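## 4. Loading the table task in the simulator

I do this part with the planner switched off, and I'd suggest you do too. It's much easier to fix a bad start pose when nothing is trying to move!

1. Open Lilline and load the table task.
2. Set the random seed to 19 (any seed works, but then your layout won't match mine).
3. Press **Reset** and let the physics run for 2000 steps with both arms holding position.
4. Check the start pose: both hands up, fingers together, one on each side of the table. 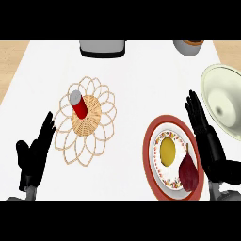 Mio Arai wrote to me that she gets a different layout every time, even with the seed typed in, and that pressing Enter in the seed box before Reset cured it. Good catch – the box doesn't save until you do.

5. Pick a target from the object list. I start with the red can, using the left arm, and leave the onion for later.
6. Turn the planner on and click **Preview**. You'll get a ghost path and no motion yet.
7. If the path looks sane, click **Run**.

**Note:** the planner gives up after 30 seconds. Click Preview again before you start changing settings.

**Caution:** don't drag objects while the planner is on. It keeps the old collision shapes until the next Reset, so the arm will happily plan straight through whatever you moved.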